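Home | Products | Guides | Downloads | Support | Contact

We use cookies to remember your region and language. Accept all / Manage settings

Omness Small Rack Set-up Guide
Posted in January by Hsin-yi Chiang, Ronirness documentation

Section 4: Fitting the switch and connecting the cables

Read Section 3 first if the rails are not yet fixed to the base. The rack must stand level before anything heavy goes in it.

4.1 Before you start

1. Choose a firm, flat surface. If the rack is going on a table, cover the top with bubble wrap or a thick cloth to protect it from scratches.

2. Turn off all the equipment at the wall and unplug the power leads.

3. Check that the rails are upright and that the holes line up from one side to the other.

CAUTION: Do not lift a rack that has equipment in it. Take the equipment out, move the rack, and fit it again.

4.2 Order of equipment

4. Put the heaviest unit in first, as low as it will go. In most small set-ups this is the server chassis.

5. Fit the switch above it with the ports facing the same way as the front of the chassis. A gap between the two is not needed unless the maker of your equipment asks for one.

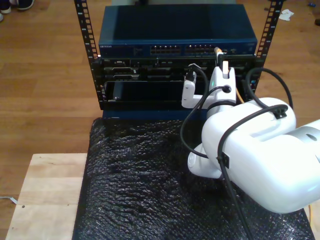 6. Put all four screws in by hand before tightening any of them. Tighten the lower pair, then the upper pair. Stop when the unit no longer moves. The thread in the Kan clip nuts strips easily and a power driver should not be used.

Note: Clip nuts are sold in bags of 53 under part number 1212. Older racks from the Eltport range take a different nut.

4.3 Routing the cables

7. Lay each cable out in full and take out any twists.

8. Work from the ports furthest from where the cables leave the rack. Let each cable hang in a wide loop in front of the equipment until all of them are in. Tie them back at the end. 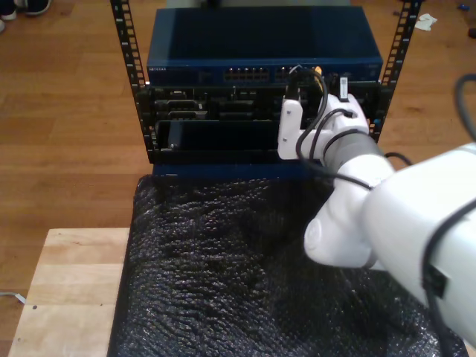
9. Keep network cables away from power leads where you can. If they have to cross, cross them at a right angle.

10. Use one colour for the link to your router and another for everything else. Write down which port each cable goes to.

CAUTION: Keep loose cable off the floor where people walk.

4.4 Plugging in a network cable

11. Hold the cable by the plug. Turn it so that the clip matches the notch in the port.

12. Push the plug straight in until it clicks, then pull on it gently. If it comes out, check the clip for damage and try again.

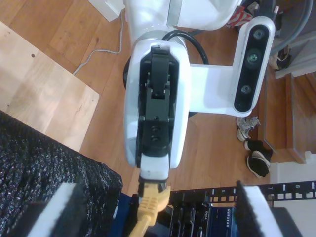
13. To remove a cable, press the clip down fully and draw the plug straight out. Never pull on the cable itself.

14. When every cable is in, tie them loosely to the nearest rail. Leave enough slack to slide a unit forward by a hand's width.

15. Plug in the power leads and turn on the switch, then the server. Go to Section 5 if a port light stays off.

Previous: Section 3 | Next: Section 5 | Back to contents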